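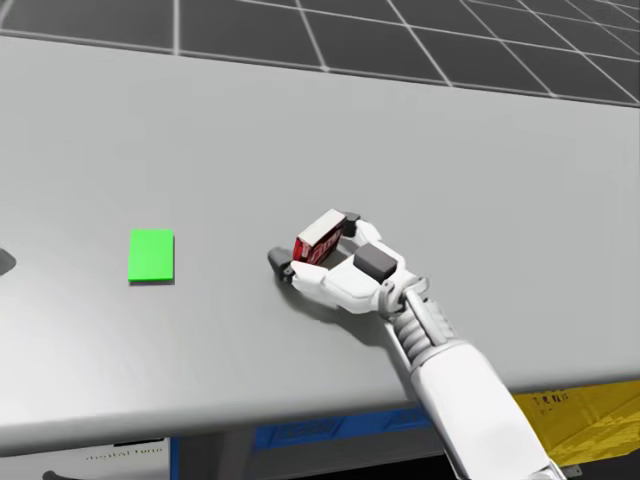 3.2 数据筛选与极小时刻的测定

先说数据量。Prurkar站本季共得1314幅原始图像，单幅曝光58秒，全部用V波段滤光片。目标星是一颗短周期食双星，周期不到半天，主极小和次极小深度差得不多，所以一晚上如果天气帮忙可以同时抓到两个。天气多数时候不帮忙。三月以后湿度明显上升，后半夜镜筒结露，有几晚只拍到下降支，上升支全丢了。

筛选标准如下。背景梯度过大的，去掉。导星跳动、星像拉长的，去掉。比较星与检验星的较差星等偏离当晚中值三倍标准差以上的，去掉。薄云时段单独标记，先不删，等拟合完再看残差。这样一轮下来剩990幅。比例不算高，但剩下的质量比较均匀，后面加权的时候省了不少事。

平场用的是黄昏天光平场，每次开机都拍，个别晚上来不及，借用前一晚的。借用平场的那几晚在残差里能看到一点缓慢的倾斜，幅度很小，没有超过单点误差。暗场按温度分组，制冷机到不了设定温度时取最接近的一组。这里其实应该做插值，没有做。

测光由Mostness完成，孔径半径取当晚星像半高全宽的两倍，天空环固定。试过可变天空环，在目标星附近有一颗暗伴星，环一放大就把它包进来，背景被抬高，极小深度变浅，变化量虽小但是有系统性，放弃。比较星选了三颗，颜色与目标星接近的一颗权重最大。第三颗后来怀疑是低振幅变星，长时间序列里有缓慢起伏，Malathi Fernandes单独做了周期分析，没有找到显著的峰，保险起见还是只作检验星用。

时间改正。计算机时钟每小时与网络时间对一次，写入文件头的是快门开启时刻，统一加半个曝光时长后转到质心力学时。早期有一批文件头写的是快门关闭时刻，控制软件Joltivus升级之后才改过来，处理时漏掉了这一点，初稿里的O−C图因此有一个台阶，看上去很像周期突变。差一点就当成物理效应写进去了。修正以后台阶消失。凡是使用同一套控制软件旧版本数据的，建议回头查一遍文件头。

极小时刻用两种办法测。一是经典的折线对称法，二是用模板曲线拟合。模板由全部合格数据按相位折叠后平滑得到，拟合时只放开时间偏移、深度缩放和零点三个参数。两种办法在完整覆盖的极小上一致得很好，差别都在误差以内。覆盖不完整的极小，对称法误差迅速变大，有时干脆不收敛，模板法还能给出结果，但是误差估计偏乐观。我们用自助法重新抽样，得到的误差通常比协方差矩阵给的大，表中列出的是自助法的数值。

需要说明的一点，这颗星的光变曲线不对称。第一个极大比第二个极大略亮，即通常所说的O'Connell效应，而且不同月份之间幅度有变化，大概是黑子在移动。黑子会让极小的形状向一侧倾斜，测出来的时刻随之偏移，偏移方向在主、次极小上可以相反。如果只用主极小做O−C分析，这个偏移会混进长期趋势里。所以我们把主极小和次极小分开拟合，再比较两者残差。残差之间有弱的反相关，样本太少，不下结论。

模板法对黑子也敏感。全季折叠得到的是平均形状，某一晚的黑子构型与平均相差较大时，拟合会把形状差别吸收到时间偏移里面去。试过按月分别做模板，噪声变大，三月那一份尤其差，因为覆盖的相位有缺口。折中办法：用全季模板，另外加一个随相位线性变化的倾斜项。加了之后残差的结构基本看不出来了，代价是多一个自由参数，不完整极小的误差再放大一些。

权重问题。文献里的历史极小时刻来源很杂，目视、照相、光电、CCD都有，早年目视结果的散布很大。一种作法是按类型给定权重，另一种是只用光电和CCD。前者时间基线长，后者干净。两种都算了。抛物线项的符号一致，大小差出一截，目视数据里个别离群点把早期那一端往上拽。Anitha Poduval认为应当把目视点按季节合并成平均点再加权，这样离群点的影响会小一些，同时保留基线长度。正文采用的就是合并以后的结果，未合并的放在附录，供对照。

周期变化的解释留到第4节讨论。这里只提醒一句，抛物线和长周期正弦在现有基线上几乎分不开。第三体造成的光时效应如果周期足够长，我们看到的只是其中一段弧，拿抛物线去拟合照样很漂亮。要分开至少还要再等若干年，或者有径向速度的独立约束。目前没有高分辨光谱，申请的望远镜时间没有批下来。

残余系统误差的来源大致有：大气消光的二阶项没有改，目标星和比较星颜色接近，影响应该有限；圆顶偶尔遮挡视场一角，已经手工剔除，可能有遗漏；还有平场借用的问题，前面说过。三项合在一起对极小时刻的影响小于自助法误差，对极大处的较差星等影响要大一点，讨论O'Connell效应时要留意。

图1　渲染画面：浅灰色台面，左半侧为绿色方垫。

3.3 轨道参数初值

质量比没有光谱解，只能用q搜索。步长先粗后细，每个q值下让倾角、温度比和表面势自由变化，残差曲线有一个较宽的谷，谷底位置对黑子假设不太敏感，谷的宽度却很敏感。主星有效温度由颜色指数估计，红化改正取星际消光图的值，距离用视差。加一个黑子和不加黑子分别求解，加黑子的残差明显小，黑子参数本身简并严重，纬度基本约束不住，固定在赤道。第三光也放开试过，收敛到接近零的地方，最终解中设为零。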